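November
By Remo Orlandini

Most of the argument about teaching robots is about how much data to collect. I think we should argue more about who is holding the controls, and how fast they are going.

At Derkedel I spent 14 weeks recording household tasks by remote control. The target was 50 good runs per operator per shift. People met it, and they met it by hurrying. They learned the shortest path to a dish rack and took it every time. When a grasp went wrong they threw the run out and started over.

The robot trained on those runs did fine until it missed. Then it had no idea what to do, as it had never been shown a person fixing a mistake. Of 309 runs I went back and watched, 2 included a recovery.

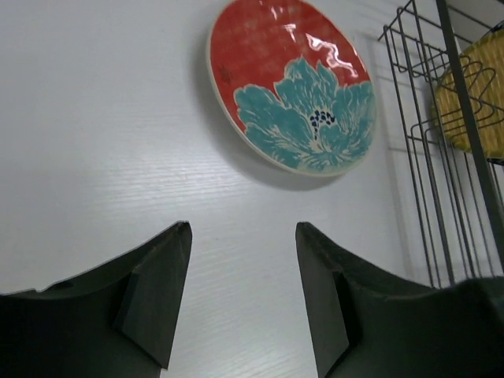

My colleague Ludmila Sýkora works the other way. She moves slowly, stops when she is unsure, and backs the arm off before she tries a new angle. If she bumps something, she keeps recording and sorts it out. On paper her numbers look bad. I would still take her runs over mine.

Guiding the arm by hand helps some, since you can feel the contact. It also tires people out, and tired people cut corners too. I don't think the method matters as much as the quota does.

Managers will say slow runs cost more. They do. So does sending a robot back for another round of training after it fails in a real kitchen. Pay operators by the hour, keep the messy runs, and let the people who did the work label them.

Last updated: November, 2:14 p.m.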